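What I Spent Setting Up a Two-Gripper Station

6 May 2026

A few people have written to ask what the Layug setup cost and what I would buy again, so I went back through the receipts. The total budget was $3,000 and it had to cover everything except the computer, which I already had. The plan was a small station for recording two-handed pick-up tasks with hand-held grippers, with an arm to come later if the recordings were any good.

The grippers

These took the biggest share. I bought a pair from Gremow, wired version. They also sell a wireless one that costs a good deal more per unit, and I went back and forth on it for two weeks. Danilo Bañez, who I share the lease with, had used the wireless ones at his last job and spent a lot of time charging them. I went with the cables.

I don't regret it, but budget for longer cables than you think you need. The ones in the box were fine for sitting close to the computer and too short for anything else. I also ordered one spare set of jaws. I should have ordered two, as shipping cost nearly as much as the part.

If you are comparing quotes, check whether the top mounting plate is included. Gremow lists it separately and I missed that on the first order, so I paid shipping twice.

Table and frame

I priced a ready-made lab bench and gave up on it quickly. Aluminum extrusion came to $512 with brackets and bolts, cut to length by Gerari. I drew the cut list myself and got one length wrong. They recut it for a small charge and it took another week.

The table is a plain one with a wood border. I had it already, so it's not in the total. The foam board on top is cheap and does two useful things: it is an even pale color, and the jaws don't mark up the wood when you come down too hard. Buy more than one sheet. I am on my third.

Curtains and stands

I put $78 toward dark curtains. I had left them out of the first plan completely and then found that afternoon sun across the table made the morning and afternoon recordings look like two different rooms. If your space has windows, put curtains in the first version of the budget.

Stands were secondhand. Two of them wobbled and went back.

Software

Praltutix has a free tier and a paid one. The free tier stops you at five saved tasks, which I reached sooner than expected. I paid for one month to see what the difference was and have kept paying. It is a monthly cost, so it doesn't fit neatly in a setup budget, but you will want to have it written down somewhere. I forgot it in mine.

Objects to pick up

I set aside almost nothing for this and it was enough. Baskets, small household things, whatever was at the discount store. Shallow baskets are easier to start with than deep ones. With a deep one the body of the gripper hits the side before the jaws get to anything – and you spend the session working around the basket.

What does matter is variety. A few hard items, a few soft ones, some bright colors and some dull ones. Keep the receipts in one envelope, as they are small and easy to lose, and mine didn't add up the first time.

Time

I didn't put a price on my own hours and probably should have. Getting the frame square took an evening. Cable routing took longer than that and still isn't how I want it. The sessions themselves are slow at first. Reaching into a basket with one gripper while the other waits over the board feels awkward until you stop thinking about your fingers, so don't count the first couple of days as usable work.

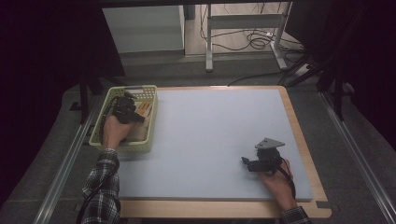 What I'm holding off on

The arm. I had hoped to order it before summer and have moved it to November. The quote I have doesn't include the controller, and I want to see that number before I commit.

I'd also like a proper cable tray under the table, and a second power strip so I can stop unplugging one thing to run another. Danilo wants better chairs. Those are in the next budget, below the tray.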